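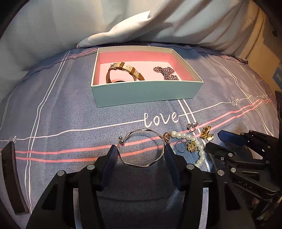 Tenbridge gripper trial leaves jewelry sorting an open question

10/25/26

A comparison of hand-held grippers run by the small automation firm Tenbridge has produced a winner, a price and a press notice. It has produced rather less evidence that anyone should be buying one.

The firm spent part of the summer picking up bracelets, rings and watch straps with two sets of finger pads, then putting them into open boxes. The stated goal is a machine that can sort returned jewelry for online sellers, a job now done by people at benches with good lamps and a lot of patience. The trial logged 2,292 attempts, all of them made with the tools held in the operators' hands. No robot arm took part. The recordings are meant to teach one later.

According to the notice, the softer of the two pads, sold under the name Lotudano, dropped fewer items than the firm's own older design, called the Jaltby. Tenbridge says it did best with bangles and beaded strands, and that on thin rings lying flat the two were "broadly comparable." Asked what that meant, the company sent a table in which both pads missed the thin rings more often than they picked them up.

Elisa Barbieri, who ran the trial, did not try to dress this up. "A thin ring on cloth is a bad day for any two-finger tool," she said. "You pinch the fabric, you pinch the ring, or you push the ring under something else. We got a bit better at it. I would not say the pads did."

That last remark deserves more room than it got in the notice. The operators practiced with the Jaltby pads first and moved to the softer ones only in June, by which time they had weeks of handling behind them. A fair test would have swapped the order for half the group. Barbieri agreed that it should have been done and said the second set of pads arrived late.

There is also the question of who was doing the gripping. A person holding a tool can tilt it, back off, feel the bead slip and try again without thinking. A motor-driven arm gets none of that for free. Tenbridge's answer is that the wrist cameras record the same view the arm will have, so the skill should carry over. Maybe it will. The firm has tried it so far with 14 items, on a single arm, and would give no success rate for those runs beyond calling them "encouraging."

Morena Carbone, who buys equipment for Parisi, a jewelry resale business that was shown the results, was polite and unmoved. Her staff check clasps, look for missing stones and untangle chains in the same movement that sorts the piece. "Moving it from the cloth to the box is the part we never complained about," she said. Parisi has not placed an order. She did say she would look again if the tool could handle a knotted necklace, and Barbieri confirmed that necklaces were left out of the trial altogether.

The cloth matters as well. Tenbridge used a printed fabric for many of the runs, on the theory that a busy background makes the camera work harder. That seems sensible enough – a system trained on bare white benches tends to come apart when someone changes the bench. But the firm did not break out its results by background, so there is no way to tell from the table whether the pattern made any difference.

The price of a pair of tools with the new pads is given as $2,000, without the software. Tenbridge says replacement pads should last up to 33 hours of use before the surface starts to shine and lose its hold, a figure that comes from its own bench and has not been checked by anyone outside. A busy returns desk would be through a set in a working week, and the notice does not say what a set costs.

A second round is planned, this time with the order of the pads mixed and with necklaces included. Barbieri said she would also like to see the arm runs reported in full, whatever they show. The company has not committed to publishing them.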